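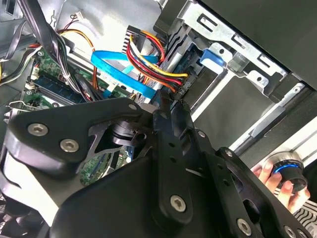 Gripper over the open tower, with the blue data cable and the power bundle between the board and the drive cage.

Question
Posted by Joana Baptista, Mon 30 March
Category: Workshop Builds / Grippers and End Effectors

I am assembling a two-finger gripper at the Warnurmont shared workshop. The finger links and side plates are flat metal, matte black and joined with hex-socket screws. The intended task is the removal of parts from discarded desktop computers, beginning with memory modules and data cables.

The wrist camera is mounted behind the fingers. When the gripper is lowered into a case, the plates and linkages occupy the lower half of the view, and the memory slot can be seen only through the gaps. The fingers also come close to the cables that cross the board. I would like to know:

1. Whether the camera should be moved or the fingers lengthened.
2. Whether the cables should be removed by hand before the arm is used.

The control software is Siris, with default settings. The camera bracket has 16 mm of travel remaining.

Answer 1
Posted by Thilini Amarasinghe
Marked as accepted by the person asking

Please move the camera before altering the fingers. Longer links will increase flex at the tip, and a memory module requires a firm, straight pull once the latches are open. Use the remaining travel to raise the bracket, then tilt the camera until both fingertips are visible when closed. The calibration in Siris must be repeated after any change to the bracket.

With regard to the second point, disconnect the case from wall power and unplug the data cable and the drive power connector by hand. Members are advised to limit closing force to 50 percent for the first trials. Screw heads on the inner faces of the links should be checked for clearance, as they may catch on wire insulation.

Answer 2
Posted by member 734

Skarance sells a longer bracket. I have not used it with this type of gripper. Cable ties would also help.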